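O escorredor de fio: geometria, drenagem e lugar na mesa

Por Yen-ting Kong

O cesto de arame para secar louça é um objeto sem grande literatura técnica. As fichas dos fabricantes indicam o comprimento, a cor e pouco mais. Faltam quase sempre três dados: o intervalo entre os fios, a altura da grelha interior em relação ao tabuleiro e a forma como a água sai. São esses os dados que determinam se um copo seca em duas horas ou se amanhece com condensação no fundo.

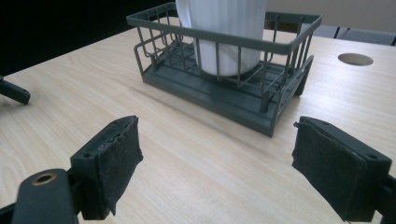
O princípio de funcionamento é simples. A peça lavada não deve assentar na água que dela escorre, e o ar tem de chegar às superfícies inferiores. Um cesto aberto dos lados resolve a segunda condição; a primeira depende do piso. No modelo cinzento, os fios cruzados formam uma grelha elevada acima de um tabuleiro de plástico com rebordo, e o recipiente branco canelado apoia-se na grelha, fora do alcance do que se acumule por baixo. A posição, de pé, serve para arrumar. Para secar, um recipiente alto deve ficar de boca para baixo ou inclinado contra a parede do cesto, de modo que o ar húmido do interior possa sair.

O tabuleiro fechado tem um custo de manutenção. A água retida deposita calcário, sobretudo nos cantos, e o depósito fica áspero ao fim de poucas semanas. Recomenda-se esvaziar o tabuleiro depois de cada utilização e passá-lo por vinagre diluído uma vez por mês. O catálogo de junho da Britbridge propõe um bico de descarga lateral, solução eficaz junto ao lava-loiça e inútil em qualquer outro sítio. A Mitivitz prefere um tabuleiro amovível, que sai sem levantar o cesto.

Fora da cozinha, o cesto passa a disputar espaço com o resto. Numa copa de escritório ou num estúdio sem bancada, acaba frequentemente em cima da mesa de trabalho, e aí contam outras medidas. A profundidade livre é a primeira: convém deixar 300 milímetros entre o cesto e o bordo da frente.
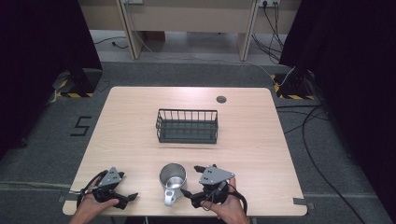
A orientação é a segunda medida. Um cesto retangular ocupa menos área útil quando o lado comprido acompanha a largura da mesa, recuado o suficiente para que as mãos trabalhem à frente dele. Com o cesto de arame assim disposto, um pouco além do meio do tampo, sobra superfície para a caneca de metal prateado perto do bordo da frente. Convém verificar também a passagem de cabos: o orifício redondo fica à direita do cesto, do lado de lá da mesa, e qualquer transbordo do tabuleiro nessa direção cairia sobre o que estiver ligado por baixo.

Quanto ao tampo, a madeira clara tolera mal a humidade parada. O dano começa por um anel esbranquiçado no acabamento e, se a água persistir cerca de 24 horas, pode atingir a fibra. Uma base de silicone com 2 milímetros de espessura é suficiente. A Gatchalian vende-a à medida; um retalho cortado à tesoura cumpre a mesma função.

Resta a corrosão. O revestimento dos fios cede primeiro nos pontos de soldadura – é lá que a gota fica presa – e a ferrugem avança a partir daí. Uma inspeção a cada 12 meses permite retocar as falhas com verniz antes que manchem a louça.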